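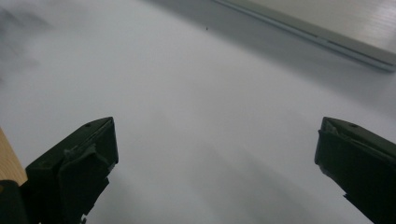
Gripper fingers open, pale surface underneath.

**December, 9:40 a.m.**

Okay, stadium turnstile counts for the Wullbridge cup tie, second go. Yamuna Naidu sent the gate log over last night and I've been through it with a coffee, and it's a better file than the one we got for the Rollden match (that one had two gates sharing an ID, ugh).

Total through the gates was 1,314. Away end was 288, and the family stand took 156. The club's own match report went out with the away figure left off, so I've asked Yamuna to nudge them — the visiting fans do look for it, and they travelled a long way for a fourth-round game on a frozen pitch.

Gate C is still the odd one. There's a 12 minute hole in its log right before kickoff, exactly when you'd expect the biggest rush! My guess is the clock on the reader drifted and the entries got filed under the next block, which does jump up in a funny way. I haven't moved anything. If you're reading this and you want to patch the spreadsheet, please don't, just add a note in the right-hand column.

Also had a long chat with Ogunleye's people about the replay. They want the counts live on the scoreboard by halftime. I said maybe. The old script reads the whole log from the top every time, so it gets slower as the crowd comes in, and I'd want to fix that first. Shouldn't be awful, I think it only needs to remember where it stopped.

Things I want to get to after lunch:

- rerun Gate C with the block times shifted, keep both versions
- ask Elness if their readers save a spare copy (Yamuna thinks yes)
- rename the Rollden folder, it's still called "new new"

**4:15 p.m.**

Shifted version of Gate C looks much smoother, nice even climb up to kickoff. Saved it next to the original. Elness hasn't written back yet, and the Rollden folder is still "new new".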